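Home & Workshop > Wood, Worktops and Tables > Wood care

Big maple board bolted to a perforated table - how do I finish it, and is it going to split?

Posted in January by marrowfat_pea

Hello all, first time posting in this bit of the site, so shout if it ought to be in Furniture instead.

I help run the shared workroom at Quinlan, the old school building just outside Lernbridge, and we've got one of those blue tables with the little round holes all over the top. It's brilliant for bolting things down and hopeless for nearly everything else. Pencils go through it, small screws go through it, and if you try to write on a single sheet of paper your pen goes straight into a hole every other word. So we had a board made up to sit on top of it. Maple, pale and lovely, and it takes up most of the table with just a strip of blue left showing round the sides and the front. It cost some 390 pounds from the yard at Jirkham, which made a few people wince, but I do think it's a handsome bit of wood and I'd like to look after it.

My trouble is that it came with no finish on it at all. The yard said "oil it or don't, up to you", and that was the whole of the advice. The room gets used for all sorts - block building and shape games with the little ones in the mornings, model making later on, and on some evenings people are gluing and cutting. So I need something that'll cope with sticky fingers and the odd spill, won't go slippery so that blocks skate about, and preferably won't turn the whole thing orange. I had a maple chopping board go a nasty colour on me once and I've been wary ever since.

My second worry is the joints. It's made up from wide planks glued edge to edge, and the joins go right along the board from left to right, the same way as the grain. You can hardly see them unless you go looking. I can just about feel one of them with a fingernail though, the one that runs more or less across the middle, and I'm fairly sure I couldn't when it arrived. Could be my imagination. It's held down with a bolt at each of the front corners, through into the table, and at the back there are two more that go in from underneath, which I did up as tight as I could manage lying on my back with a torch.
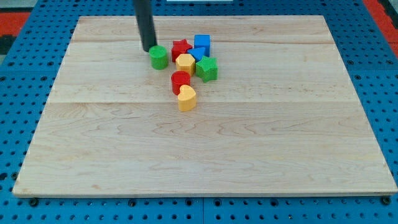
Anyway, the heating in that building is either off or tropical, there's no in between, and somebody at home who knows more than me said wood needs to be allowed to move and I've probably got it clamped down like a prisoner. Have I? I don't want to come in one morning and find a crack running down the length of it. And if I do need to undo something, which end, and do I do it before or after the oil?

One last thing, the front edge has had its corner taken off so there's a nice slope to it. Should I finish that the same as the top or give it more? It's where everyone leans.

Thanks in advance, and sorry for the ramble!

Tagged: maple, worktop, wood finish, wood movement, oil

---

tenonandtea

Lovely stuff, maple. You've asked about four things there so I'll go at them in the order I'd do the work.

Start with the bolts. Wood hardly changes at all along the grain. It's across the grain that it swells and shrinks, and from what you say your grain runs left to right, so the board is going to grow and shrink from front to back. The two at the front are both on the same line along the grain, so you can leave those done up properly and they'll do no harm. It's the back ones that want attention. With the front fixed and the back fixed as well, the wood in between has nowhere to go when the heating's on, and something has to give. It's usually a glue line or a weak bit of grain.

What I'd do is take the back bolts out, and lengthen the holes they pass through so that they're slots running front to back. If your table holes are too small to mess about with, see whether you can use a thinner bolt with a big washer under the head, so there's a bit of slack all round. A few millimetres either way is plenty for a board like that. Then do them up so they're snug and no more. You want to be able to turn the washer with your fingers if you try hard. Fixing into the board from below, make sure you're using threaded inserts too and haven't gone straight into the wood with something coarse, as that strips out after you've undone it a couple of times.

The ridge you can feel is very likely just the planks either side moving by slightly different amounts. I wouldn't panic. Mine does it every winter on a bench I made in 1988 and it's still in one piece. Give it a few weeks in the room after you've slackened the back off and see if it settles. If it hasn't, take a cabinet scraper to it, or 180 grit round a flat block, working along the grain. Don't just rub at the ridge with your fingertips behind the paper or you'll make a dip, and then you'll have a board where everything round rolls gently to the middle.

Now the finish. For not going orange, stay away from linseed and from the ordinary oil-based varnishes. They both start off a bit yellow and get yellower. Maple shows it worse than anything because it's so pale to begin with. I'd go for a water-based floor varnish in matt, the hard wearing kind they sell for halls and so on. It goes on looking milky and dries clear. Glue pops off it, you can wipe it with a damp cloth, and matt is less slidey than satin. Three thin coats on the top, light rub down with something fine after the first one as that's when the grain will stand up and feel furry.

Do the underside as well! Everyone skips it. If you seal the top and leave the bottom bare it'll take in damp from one side only, and then it cups. Yours is sitting over a table full of holes, so the air gets at the bottom perfectly well. That means taking the board off altogether, so you may as well see to the slots while it's on trestles.

Front slope - same number of coats as the top, plus one extra if you've got some left in the tin. Varnish goes thin over any sort of corner. Run some fine paper lightly along where the slope meets the top before you start, so it's not a dead sharp line.

---

pestenura_pam

I'd disagree about the varnish, sorry. We had varnish on the craft tables at Pestenura and it was fine for a year and then it wasn't. Once somebody's gone through it with a knife the water gets under and you get grey marks, and you can't patch it, you've got to sand the whole lot. With kids and cutting going on in the same room you WILL go through it.

Hardwax oil is what I'd use. You can get one that's meant for pale woods, it's got a tiny bit of white in it so it cancels out the yellow. Ask for a sample sachet and try it underneath first, in a corner, and leave it a week before you make up your mind as they all look worse on day one. Put it on really, really thin with a white pad, wipe it back till it feels like there's nothing there, leave overnight, do it again. When it gets scratched you clean it, rub that one patch, put a dab more on and it blends in.

It doesn't make things skate about either. Ours is a bit grippier than bare wood if anything.

Whatever you use, please don't leave the oily rags bunched up in the bin. Lay them out flat outdoors to dry, or soak them in water. They can heat up and catch fire by themselves, I always thought that was an old wives' tale until I saw the state of a friend's shed.

And get a cutting mat. Keep it on the windowsill where people will see it.

---

gravyboat77

just use beeswax, thats what my nan used on everything. smells nice

---

marrowfat_pea

Thank you, this is so helpful (and yes, the beeswax did make me smile, my gran was the same - I think it'd be a bit soft for glue night though).

I've been under the table with the torch again and the back bolts do go into metal inserts, so that's one thing the yard got right. They were very tight. I've backed them both off for now and ordered some fat washers, and I'll do the slots when we've got the board off, which will need two of us at least as it's a heavy old thing.

I'm leaning towards the hardwax oil after what was said about patching. My only question is whether I can do the underside with whatever's cheapest or if it has to be the same stuff both sides?

---

tenonandtea

Same stuff both sides if you can run to it, but it needn't be pretty underneath. One decent coat and don't bother rubbing it down. And fair point from the post above about the knife marks, I'd forgotten you had cutting going on. The oil's a bit slow to reach full hardness so keep wet things off it for a week or so, and don't stand anything rubber-footed on it in that time. It can leave a ring.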